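Section 2: Packing your Clarel pantry basket

Now for the fun part! With the basket out of its wrapping, you're ready to load it up for a week of groceries.

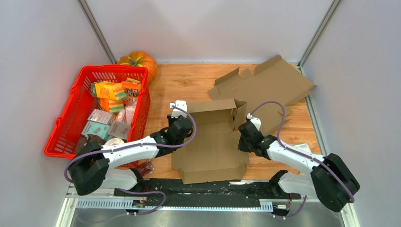 A good load takes a few minutes and makes the rest of the week so much easier – you'll love being able to grab everything in one go.

1. Set the basket on a flat, dry bench with both handles folded down.

2. Start with your heaviest items and spread them over the base. Tins, jars and full tubs all belong down here.

3. Stand boxes and firm packets against the sides. They'll hold each other up nicely.

4. Lay soft or crushable packets on top, labels facing up.

5. Lift the basket a little to test the balance. If it tips, move one heavy item to the other side and try again.

Note: Whole pumpkins and melons ride better outside the basket. Give them their own spot on the bench or in the bottom of the cupboard.

Note: Colour matters more than you'd think! Ilango Joseph from our Phelan store keeps his snacks in the red basket, and his kids can find it from across the kitchen.

CAUTION: Don't stack a second basket on a loaded one.

CAUTION: Keep the basket away from stovetops and heaters. The plastic will soften.

To clean, rinse with warm soapy water and let it drain upside down. For spare handles, see Section 4.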